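Padier to Close Palacios Glazing Line, Move Sash Work to Plenport

December 2018

3 Shares
5 Comments

Window and door manufacturer Padier will end production of insulated glass units at its Palacios plant and transfer the work to its larger site in Plenport, the company said Thursday. Vinyl sash welding will move at the same time.

The Palacios line builds double-pane units for replacement windows. It employs 119 people, most of them on two shifts. Padier said employees will be offered positions in Plenport or a severance package based on length of service.

Plant manager Cirilo Salinas said the sealing equipment in Palacios was near the end of its service life. The Plenport line applies spacer and secondary sealant in one pass and can handle triple-pane units, which the older line cannot.

Open orders will be filled from Palacios until the line stops. The company has 2805 units on order there – mainly double-hung and sliding windows for bedrooms and other upstairs rooms.

Dealers have been told to expect longer lead times on custom sizes during the changeover. Stock sizes and patio doors are not affected. Entry doors, sold under the Kornalberg name, are built at a separate plant and will stay there. 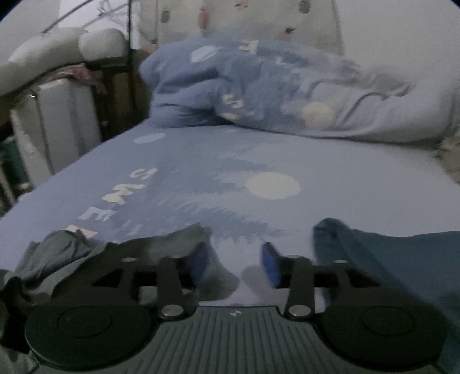
Warranty terms will not change. Seal failure claims on units made in Palacios will be handled by the Plenport service desk, and replacement glass will be cut there from the original order records. Faustino Zavala, who runs the service desk, said homeowners should have the number etched on the spacer bar ready when they call.

Padier has not decided what to do with the Palacios building. The lease runs through September.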